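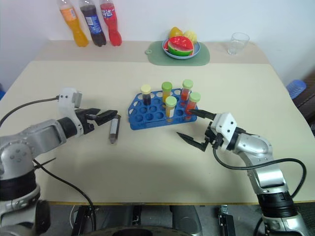

蓝色试管架放在桌子中间，靠墙的橙色、深色和红色汽水，红的那瓶是芬达。

Kári Hauksdóttir 在 Gresard 唱完那场之后，有几个朋友来问我值不值票价，也有人问我现场到底有没有出事。我在群里零零碎碎回过一些，回到后来自己也记不清跟谁说过什么，干脆写在这里，以后谁再问我就发链接。

先交代我算哪种听众。我听她的歌是从第二张专辑开始的，第一张后来补过，不太喜欢。她上综艺我看得少，采访基本不看，社交账号没有关注。所以下面凡是关于唱歌的部分，是我自己坐在那里听到的；凡是关于她跟别人关系的部分，都是从公开节目和文章里看来的，我不认识任何一方，也没有内部消息。

事情的起头是 Arvo Kemppainen 的那期节目。他在 Rolland 台做晚间访谈做了很多年，风格大家都知道，前半段客气，后半段开始问别人不想答的。Kári 那次是去宣传新专辑的，前面聊录音聊得还行，到后面他连着问她为什么取消前一轮巡演，是不是嗓子已经不行了，是不是现在的现场都要靠垫音。她答了一遍，说取消是医生的意见，现在已经恢复。他又问了一遍，换了个说法。她说这个问题刚才答过了。他第三遍问的时候，她把麦克风摘下来放在沙发上，走了。

这段剪出来之后传得很广。我看的是完整版，建议要评论的人也看完整版，剪出来的那段少了她第一次的回答，看上去像是一被问到就翻脸。完整版里她其实挺耐心。当然她也可以不走，多坐几分钟节目就结束了，这个我也承认。

接下来 Kemppainen 在他的专栏里写了一篇，标题我不重复了，大意是现在的歌手只接受粉丝的提问。他还写，等她真在 Gresard 开口那天，他会认真听一听哪些声音是从她嘴里出来的。这句话后来被引用得最多。她的歌迷去他的专栏下面留言，留了很多难听的话，有些我看了也觉得过分，骂人家长相和家人，跟这件事没有关系。他又把这些留言截出来，在节目里念，念一条笑一下。来回几轮，新专辑本身反而没什么人谈了。

我觉得可惜的就是这一点。那张专辑里第四首和最后一首是她这些年写得最好的东西，尤其最后一首，几乎没有鼓，弦乐只在后半段进来，歌词讲她搬家的时候在旧地址等一个包裹。我找过几篇乐评，每篇开头都先花三分之一讲那次离席，讲完才写歌，写到最后一首的时候已经没剩多少篇幅。

再说买票。Gresard 的票是在 Pakley 上卖的，中午十二点开售。我提前把账号登好，地址填好，付款方式绑好，十二点整点进去，排队页面转了很久，进去以后看台中间的区域全灰了，剩下的是两侧和最后面。我买的是右侧看台，300 一张，加手续费。内场前排的定价是 1000，开售当天就有人在转手平台挂 2000，到演出前一晚还有挂着没卖掉的，价格倒是降下来了。

Pakley 这次有个改动，票要到演出当天下午才显示入场码，在此之前只有一个订单页面。说是为了防倒票。防没防住我不清楚，挂高价的人照样在挂，只是改成了连账号一起转。对普通买票的人来说，多出来的麻烦是当天下午要一直惦记手机有没有电、软件有没有更新。我那天出门前软件提示要更新，更新完要重新登录，登录要验证码，验证码过了一会儿才到。

还有退票。订单页面写可以退，点进去是一张表，要填理由，理由是下拉菜单，里面没有“不想去了”这一项。我同事原本跟我一起买的，后来家里有事，选了“其他”，等了很多天，钱退回来时扣掉了手续费。她说还行，至少退了。

Gresard 在 Tresden 北边，以前是货运站，改成演出场馆以后我去过几回。交通比前几年好了，出站口有人举牌指路，散场时加开了几班车。场馆外面卖周边的队伍从侧门排到停车场，我没排。同一排的人买了那件灰色的长袖，质量看着一般，印花很厚，她穿上以后说有点硬。

入场比我想的快。安检看了包，水要倒掉，空瓶可以带进去，里面有接水的地方。座位很窄，膝盖顶前排椅背，个子高的人会比较难受。右侧看台的视线有一个问题，舞台左后方的乐手基本看不见，被音箱挡住了，买票页面上没有标注视线受阻。我觉得这应该标。

暖场是一支本地的三人乐队，名字我没记住，回来想查，票务页面上也没写。他们的贝斯声音太大，人声听不清歌词，不过最后一首很好听，有一段合唱，底下有人跟着打拍子。如果哪位读者知道他们叫什么，麻烦在下面留言。 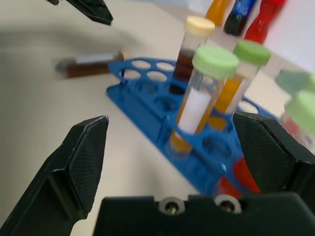

本页最后修改：十一月

Kári 出来得不算晚，比票面时间晚了一点，灯灭了以后先放了一段录音，是她小时候在厨房里唱歌的声音，夹着碗碟的响声，这段专辑里没有。然后她走出来，穿一件很普通的深色外套，头发扎着，也没有伴舞。

开头两首是老歌，唱得偏紧，高音的地方收着，我当时心里有点打鼓。第三首开始放开了。到新专辑那几首的时候，她的声音状态跟录音里差不多，有的地方换气听得很清楚，有一句进早了，她自己笑了一下，乐队跟上来。关于垫音，我的耳朵没有专业到能下结论，和声部分肯定有预录的，副歌有几层声音，台上只有一个和声歌手，这在现在的演出里很常见。主唱那一轨，我听到的破绽足够多，多到我倾向于相信是现场唱的。放录音的人不会放一个进早了的版本。

中间有一段她坐下来，只有钢琴，连唱了几首慢歌。这是整晚最好的一段。场馆里原本一直有人说话、有人进出买饮料，那段时间安静下来了。唱到等包裹那首，我右边的大叔把手机收了起来，之前他从第一首录到现在，屏幕一直亮在我眼角。

她说话不多。大家都在等她提那件事，她每次走到麦克风前面停一下，底下就有人喊 Kemppainen 的名字，后面跟的话不太好听。喊第一次她没理，第二次她说：“今天晚上不要喊这个，他也没有买票。”底下笑，她就接着唱了。整场提到这件事就这一句，后来网上有文章写她“在台上炮轰主持人”，我坐在那里，没有听到什么炮轰。

还有一个传得很广的说法，说她唱到一半离场，观众骂声一片。实际情况是钢琴那段结束以后，舞台右侧一块屏幕黑了，她跟乐队说了几句，下去了，灯打开，广播说请稍等。等的时间够我去一趟洗手间再回来。底下有人不耐烦，有人吹口哨，骂的我没听见，可能内场有。屏幕修没修好不知道，反正后半场一直是黑的，她回来以后照常唱，也没解释。坐右侧看台的人这下既看不见左后方乐手，又没有近处的大屏可以看，只能看对面那块，很远。

后半场快歌多，低频有点糊，Gresard 的老毛病，货运站那个顶太高，鼓一密就混在一起。我听过别的乐队在这里演，也是一样，不能怪她。灯光做得克制，大多是白光和暗黄，只有一首用了红色。安可唱了两首，第一首是当年选秀时候唱过的翻唱，第二首是第二张专辑的主打，全场站起来唱，我也站起来了。唱完鞠躬，灯亮，没有再返场，有人等了一会儿才走。

曲目上我有两个意见。一个是新专辑第四首没唱，我很想听现场，不知道是嗓子的考虑还是编曲不好还原。另一个是那首跟别人合唱的电影歌曲其实可以不放，对方没来，男声部分是放录音的，大屏上打着电影画面，她站在旁边等自己那几句，气氛一下子散掉。

散场以后车上人很多，有几个女生在放刚录的视频，从那些小喇叭里出来的声音全是观众在喊。我想起这几天网上大家就是拿这样的视频在争她有没有真唱，一方逐帧对口型，一方把音轨提出来看波形。现场的手机录音，声音先过场馆的音响，再过场馆的顶，再过旁边人的嗓子，最后过手机自己的压缩，我不觉得能从里面分析出多少东西。

Kemppainen 后来也写了文章。他没有到现场，看的是别人发的片段，文章里写得还算老实，注明了是看片段。他的判断是“比预想的好，仍然不足以支撑这个票价”。票价这一半我部分同意，内场前排那个价格我是不会买的。前面那一半，他对她的预想是什么水平，他自己没说。文章最后一段又绕回粉丝，说场外有人围住 Rolland 的采访车。这个我没看见，我走的是另一个门。要是真的，那就不应该，记者和司机是去上班的。

我对这位主持人没有恶感，小时候家里晚上常开着他的节目，他早年采访老演员的那几期我到现在还会找出来看，问得细，也肯等别人想。最近几年他的节目剪得越来越短，每一段都像是为了单独发出去做的。那次访谈里他重复问那个问题，我猜编导在耳机里也有份。这是我猜的，没有根据。

说到选秀，顺便补一点背景，年纪小一些的读者可能不知道。她是从一个已经停播的歌唱比赛里出来的，没拿冠军，半决赛就走了。那时候评委说她台风僵，这话跟了她很久。她前面两张专辑卖得好，第三张不好，中间换过公司，停了很久没有新歌，再回来就是取消巡演和现在这张。所以她对别人问嗓子这件事比较敏感，我能理解。上一轮巡演我也买了票，取消通知是提前一周发的，钱全退了，当时还不是 Pakley 卖的。

有人让我给打个分，我不打分。如果你喜欢她的慢歌，后面的场次可以去，挑正对舞台的看台，便宜的也行，别选右侧，除非他们换一块屏幕。如果你主要想跳，那你可能会觉得中间闷。带小孩的话要想一想，开场晚，声音大，我那一排有个小男孩后半场是睡过去的，戴着耳罩。

下一站听说在别的城市的体育馆，曲目可能会变。有去的朋友，看看第四首有没有唱，回来跟我说一声。

另外更正一下：这篇刚发的时候我把暖场乐队写成了四个人，有读者指出是三个人，还有一个是上来帮忙弹最后一首的。已经改了。乐队名字仍然没有人知道。

评论我开着，要审核，骂人的一律不放出来，骂哪一边都一样。上次那篇讲颁奖礼的文章下面吵成那样，我删了一个晚上，不想再来一次。

专辑的事我另外写，最后一首的歌词我抄了一部分在本子上，等有空整理。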